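Grukine Slatted Bench with Parts Tray

Workbench for desktop PC repair, teardown and training
Sold by Beseck Workshop Supplies

Home / Benches and tables / Electronics and IT / Grukine

Delivery: 28 days
Minimum order: one bench
Trays sold separately or with the bench

The Grukine is a bench for people who open computers all day. It has a white slatted aluminium top, wide enough to lay a full tower case on its side and still leave room for a tray of parts next to it. It was first made for a refurbishing shop that was using kitchen tables and losing screws down the back of them. We have changed the legs and the tray since then. The top is the same.

Who buys it

Most go to IT departments, repair shops and colleges. Some go to recycling firms, where machines are opened, sorted and stripped for memory, drives and processors. If you only open a computer once or twice a year, a mat on a desk will do the job and cost you far less.

The top

The slats run the full length of the bench. Fixtures can be bolted into the grooves between them and moved along without drilling. Slide the bolt head in from the end, set the fixture where you want it and tighten with the key supplied. Small screws can settle in the grooves, so we suggest a magnetic dish for those. Run a narrow brush along each groove at the end of the day.

The white finish makes dark screws and black cable ties easier to spot. It does show marks. A damp cloth and a drop of washing-up liquid will take off most of them, but keep solvents away from it.

The aluminium top is not an anti-static surface by itself. Each bench comes with an earth point at the front left leg for a wrist strap. Straps and mats are listed under Accessories.

The parts tray

The tray is grey plastic and sits at the left of the bench as standard. It has moulded stands and slots so that each part has a place while the case is open: upright slots at the back for hard drives, and low ridges towards the front that stop flat parts sliding about. Boards can lie flat in the middle. We can fit the tray on the right for left-handed users at no extra charge — please say so when you order, as the posts are set differently. 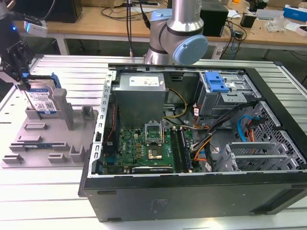
Grukine bench with a tower case open on its side, and the parts tray to the left with a hard disk drive in the back slot.

A tower is easiest to work on lying down with the open side up. Memory, expansion cards and the processor can then be reached from above, and the weight of the case keeps it still. We don't supply a clamp for the case. Customers have asked for one, and Bastian Hamann in our workshop has tried several, but they all got in the way of the side panel.

Rutherford tray or Grukine tray?

The older Rutherford tray still fits this bench. It is flat with no upright slots, and is better for laptops, where most parts are thin. For desktops take the Grukine tray. Both use the same two bolts, and a bench will hold one of each if you don't mind giving up the space for a second case.

Specification

Top: slatted aluminium, white
Tray: moulded plastic, grey
Depth of top: 600 mm
Load, spread evenly: 100 kg
Leg height: set at the factory, please state sitting or standing
Earth point: front left leg
Assembly: two people, hex key supplied
Guarantee: 3 years on the top and legs, one year on the tray

In the box

Bench top
Four legs and two cross rails
Bolts, washers and hex key
Earth lead
Parts tray with two bolts (if ordered)

Putting it together

Lay the top face down on cardboard and fit the legs loosely. Add the cross rails, then turn the bench over with a second person and tighten everything once it is standing on a level floor. If it rocks, loosen the rear rail and tighten it again with some weight on the top.

Questions we are asked

Can I get spare posts for the tray?
No, the posts are part of the moulding. A replacement tray is sold on its own.

Will it take a monitor arm?
Yes, along the rear edge. Use the bolt-down kind. Clamp-on arms can mark the finish.

Is there a drawer?
The Girkura under-bench drawer fits the standing height only. It is too deep to sit at comfortably.

Can two people share one bench?
They can, from opposite sides, with one case each. The tray is then awkward for whoever is further from it — a second bench is usually the better buy.

Ordering

Trade accounts can order online. For colleges and larger orders, contact Nadiia Marchuk in sales, who can arrange delivery outside term time. Benches come flat on a pallet and the driver will leave them at the door, so please tell us about stairs beforehand. For spares and guarantee claims, ask for Oisín Buckley and have the number from the underside of the top ready.

Page last updated April 22, 2026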